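Shape Sorter Loan Kits: Interim Report to the Limar Fund
May 15, 2026

The grant of 2,000 was meant to pay for foam sorting boards and loose shapes to lend to playgroups in Flallalmont. We bought 49 boards from Trinater. The money is nearly spent, and I am less sure about the boards than I was when we applied in November.

The supplier's sheet calls the set "self-explaining." I doubt it. The star takes one hole in one orientation, give or take a turn, and the board offers plenty of other places to put it down.

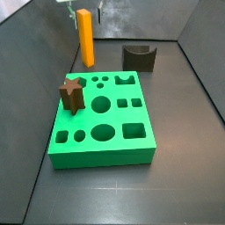 Green sorting board with the star piece standing on top, out of its recess.

Loans so far stand at 193. That sounds good, but a loan only tells us a kit left the shelf. We have no record of which pieces were used, and the return slips ask about damage and nothing else. I would not read the figure as proof that children are learning shapes.

The arch bothers me more than the star. Its recess has a curved dip along one edge, so the piece has to be turned the right way around as well as matched. Then there are the three small round holes in a cluster, which look like one item to a young child. Engelhardt's guide for parents skips both.

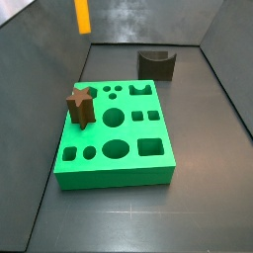

One playgroup leader wrote back that we were judging the boards too early, that her group had ignored the holes for weeks and used the star and the arch for building, and that she counted this as good use of the kit.

She may be right, but building is not what the application promised. We ask that the final payment wait until the return slips have been rewritten and one more round of loans has come back.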